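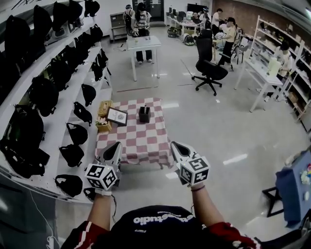
4.2 Checked cloth on the domestic table

Figure 6. A low table under a pink-and-white checkered tablecloth.

The most exciting result of our survey is how stubbornly the check survives! Of the 858 households in Stustutholm that answered the questionnaire, 382 keep at least one checked tablecloth in regular use, well ahead of florals and plain linen. Pink and white (Figure 6) was a color pair we had barely expected to meet, since the older trade catalogs studied by Scanlon and Tully list mostly red and blue.

The interviews add a great deal here. Respondents in the Visau district talked at length about size, and low tables came up again and again: a cloth bought for a dining table gets folded, trimmed or simply left to hang. One woman had hemmed the same cloth twice, for two different apartments, and could still point out the first line of stitching. We loved these accounts, and 18 of them are given in full in Appendix B.

Age of the owner mattered less than we had predicted. Younger households bought their checks secondhand, while older ones had mostly been given theirs, often at a wedding. Dolan's earlier work on kitchen curtains found a similar split, and we return to it in Section 4.3.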